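Review: Wolline, a simulated test bench for pick-and-place policies
By Mohandas Mudaliar
April
17 shares | 2 comments

Wolline is a package for scoring robot policies in simulation before you run them on a real arm. You give it a trained policy and a list of tasks, it plays out the episodes, and you get back a success rate and a folder of saved views. I used it for most of a month with Momel, the small grasping policy we train at Vamik.

Installation was easy. The setup guide is short and correct, apart from one path that still points to the old asset folder. If your first run stops with a missing texture error, that is the reason.

The method

Wolline changes one thing at a time. It moves the objects, then the lighting, then the starting pose of the arm, and keeps a separate score for each. Many test benches change everything together, so when the score drops you have to guess at the cause. I have wasted a lot of time guessing.

I ran 2,000 episodes on the fruit-to-basket task. Momel finished 1,102 of them. That was lower than I expected, and the split scores showed where the loss came from. Lighting made very little difference. Object position made a large one, and the worst results came when the banana started behind the basket, close to the rim. I reran that group with the basket moved back from the fruit and the score went up.

Picture quality is good enough for this kind of work. The wide view shows the arm, the table and how the banana sits against the basket. The close view has shading along the peel and even small spots on it, though the outline is a little soft.

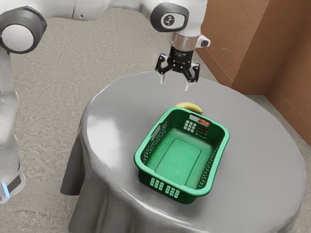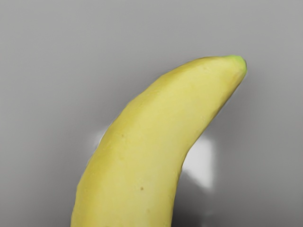 What I didn't like

The contact settings are hard to find. Finger friction is in one file and object friction is in another, and the manual only mentions the first. I changed one without the other and got a full night of results I had to throw away.

The cloth on the table is another thing to check. Read the scene file before you trust anything that depends on how an object slides. I ended up using our own friction numbers.

Reports are saved as one long page with no way to sort by failure type. I wrote a short script for that. Kandasamy, the add-on viewer, does sort them, but it costs extra and it was slow on my machine.

Does the score carry over?

Partly. We repeated a small set of the tasks on our own arm. The order of easy and hard layouts was the same as in Wolline, but the success rates were not. I would use it to compare two versions of a policy - I would not quote its number as what a real robot will do.

Wolline is worth the price if you train policies often and have limited time on hardware. For a single project I would stay with a simpler bench. I am keeping it installed and will run the next Momel checkpoint through the same tasks.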